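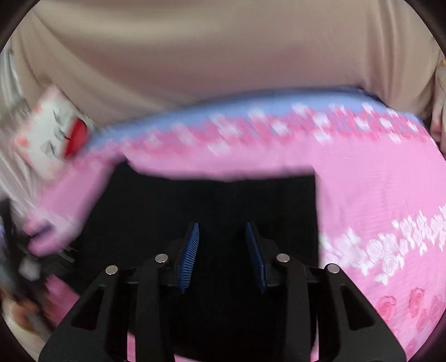

Tusbridge, 2021-12-21

A quilted blanket is hard work for a machine. It is large, it bends everywhere, and it never hangs the same way twice. The gripper has two arms with a blue pad at each tip. Ridges on the inner faces of the pads help them hold cloth.

Before a school or a laundry buys a gripper, someone has to write a budget. A budget is a list of what will be bought and what each thing costs.

The Trokwood workshop made one this winter. Its gripper costs $800. Spare pads cost $50 a set, because rubbing against cloth wears the ridges down. The workshop plans for two sets, so the pads come to $100. A carrying case, a charger and a box of bolts come to $481. The total is $1381.

Some costs come later. Bolts at the joints must be checked and tightened. Kevin Ó Dubhghaill, who keeps the equipment list, allows 24 hours of checking per year. Those hours are paid work, so they go on a separate line called "upkeep."

Size matters too. A gripper that opens too little cannot take hold of a thick fold. Measure the thickest thing it will have to pick up, then compare that number with the widest opening given by the seller.

The Trokwood order goes to Donari in February. Delivery is not included in the total.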